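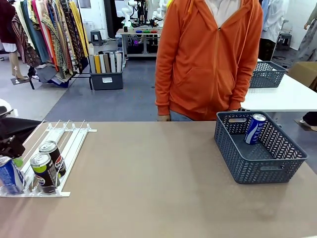 Jaltumen

Jaltumen is a small perception and planning stack for picking drink cans out of a wire rack and putting them in a basket. It started as a weekend script by Uzma Kiani and grew, and we're really happy with where it is now (one config file, one launch command, and a viewer that shows you what the planner is thinking!).

What's in the repo

perception/ finds can tops and fits an upright cylinder to each one
planner/ picks the next can, the approach angle and the drop spot
control/ gripper commands, speed limits, stop handling
tools/ replay, the viewer, and the calibration helper

Getting started

1. Copy config/default.yaml to config/local.yaml and set your camera address.
2. Run tools/calibrate with the rack and basket both on the table. It wants 50 frames.
3. Start the planner in dry-run mode and watch the approach arrows in the viewer.
4. Turn dry-run off.

If the viewer gives you a 404, the replay server isn't up yet. Start it first, then reload the page.

Notes on perception

Shiny lids were the fun part. Overhead lights leave bright patches on metal and on the tabletop, so the detector looks at the rim of the lid and ignores the middle. Pull tabs used to show up as tiny extra cans. Matvii Hutsuliak fixed that with a minimum-radius check, and it's a lovely six-line patch, go read it.

Thin white rods are still hard. Depth drops out along them, so we load the rack from a saved model called Plevberg and only estimate its pose. The basket gets the same treatment. Its walls are full of holes, and the planner treats them as solid.

Settings you'll probably touch

max_retries: 3
approach_clearance_mm: 55
drop_order: back_left_first

Known gaps

Cans lying on their sides are skipped. Moving the rack during a run means recalibrating. Pull requests for either one are very welcome, and so are replay logs from racks we haven't tried.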